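Home | Guides | Sorting and Tidying | Kitchen | Workshop | About

How to test whether a robot arm can sort small parts for you

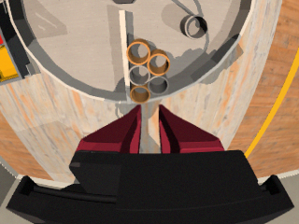 Orange and gray rings in a divided tray, simulated. Gripper at the bottom.

Last updated: November

Sorting is the chore people ask us about most after laundry. Buttons, washers, pipe offcuts, curtain rings, beads from a craft drawer. A person does it without thinking. Whether a machine can do it depends on the tray, the parts and how much mess you start with, and you can find out in an afternoon before you spend any money on hardware.

This guide covers the simulated test. You need a computer that can run a physics simulator, a model of your arm, and a real job you want done. Imani Abernathy and I wrote the first version for a repair shop that wanted short spacers sorted by color at the end of each shift.

Step 1. Write the job down in one sentence

Ours was "put the orange rings on one side of the divider and the gray rings on the other." If your sentence needs an "except when," split it into two jobs and test the easier one first.

Step 2. Build the tray

Measure the tray you own and copy it. Include the rim and any divider at their real heights. A rim that is too low in the model will give you good scores and then the real gripper will hit the real rim. If your tray is round, a rim made of short straight pieces is close enough.

Step 3. Add the parts

Start with a handful. Keep the number small until the arm can manage one part at a time, then go up. Give the parts the right wall thickness. A hollow ring can be picked up by pinching across the outside or by putting one finger in the hole, and a thin wall changes which of those works.

Set friction by hand. The default in most simulators is too grippy for smooth plastic. Tilt a real part on a real board until it slides, note the angle, and match it.

Step 4. Crowd them

Parts spread out evenly are easy. Parts touching each other and pushed up against a divider are what you get in a real tray. The gripper has to get a finger into a gap that may not exist, so it either pushes the group apart first or grabs two at once. Run both layouts and keep the scores separate.

Step 5. Turn the shadows on

A lot of home tests are run with flat light and then fall over in a real room. The same gray ring can look pale on one edge and nearly black inside, and orange in shade goes brown. If your sorting rule depends on color, move the light between runs.

Step 6. Run it and count

We ran 1,000 attempts on the crowded layout, one ring per attempt. An attempt counted as good if the ring ended up on the correct side and no other ring crossed the divider. We got 953 good ones after tuning. The first batch, before we fixed friction and lighting, gave us 337 out of the same number.

Log the reason for each failure. Ours were mostly these:

Two rings picked up together
Ring knocked over the divider
Finger stopped by the rim
Wrong color called in shade

Step 7. Time it

Our arm took 13 seconds per ring. Tamsin Okafor from the shop did the same tray by hand while talking on the phone and was done before the arm finished its second ring. That is a fair picture of where things stand. The arm is slow, but it can work overnight, and for this shop that was enough.

Step 8. Try it on the real bench

Expect the score to drop. Begin with the spread-out layout at low speed, with someone next to the stop button. Florian Fleury set ours up and spent most of the first morning on the height of the fingertips above the tray floor. Too high and they slide over the ring. Too low and they scrape.

So can it do the chore?

For one tray, one kind of part and two colors, yes, if you can wait. For a mixed drawer of screws, string and dead batteries, no. We have tried the drawer twice and stopped both times inside the first hour. Parts that tangle are still a job for hands, and so is anything that has to be identified by feel.

If your tray has no divider, use two bins set apart and skip the divider check in Step 6. Getsemaní Zepeda tested that version and found it easier to tune, though the arm has farther to travel on each ring and the time goes up.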